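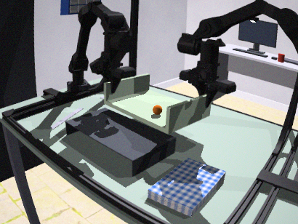 Can a robot clear a table yet? (home and shop chores thread)

Tetteh Asante wrote:
I've been messing with a two-arm setup in simulation since October and I want opinions. My test chore is dumb on purpose: stuff is lying around on a table, put it away. A tray, a ball, a couple of boxes. My kid does this in 12 seconds while complaining. My arms got through it 267 times out of 800, and I was thrilled!

zurkia_fan wrote:
A third of the time? I'd return a toaster that did that. And it's simulated, so the friction is whatever you typed in.

Yesenia Nina wrote:
Oh come on, that's a decent start for a hobby project. I run the packing bench at Stidimham and we've got one arm that does nothing but put cartons on a belt. It's great at it. Give it a carton with a floppy lid and we're all standing there waiting — so I get both sides of this.

Tetteh Asante wrote:
Friction is fair, I guessed at it. The ball is the worst part, it rolls off if you breathe on it. Next round I'm sticking to boxes.
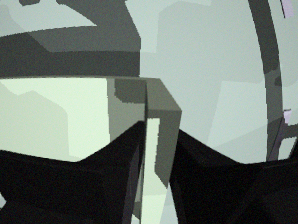
Kornél Szalai wrote:
My gripe with all the chore talk is that people only count the grab. I fixed vending machines for years and grabbing was never what broke, it was knowing where the thing was. Look how little you get to see from right behind the fingers. Two big black tips and a narrow gap, and the gray block is partly hidden behind the one on the right. I'd want a second view before I trusted it with my dishes.

Yesenia Nina wrote:
Ours has a view from overhead and it still misses. Lighting, mostly. Somebody opens the dock door and there goes the morning.

zurkia_fan wrote:
So that's a no on chores then.

Kornél Szalai wrote:
For a kitchen, no. For a bench where everything shows up in the same spot, yes, and it's been yes for ages. I don't think a better hand changes that much.

Tetteh Asante wrote:
I disagree on the hand, softer tips would help me a lot. Anyway I'm redoing the run with two views and I'll post the numbers, good or bad. If anybody has friction values for cardboard, please send them my way.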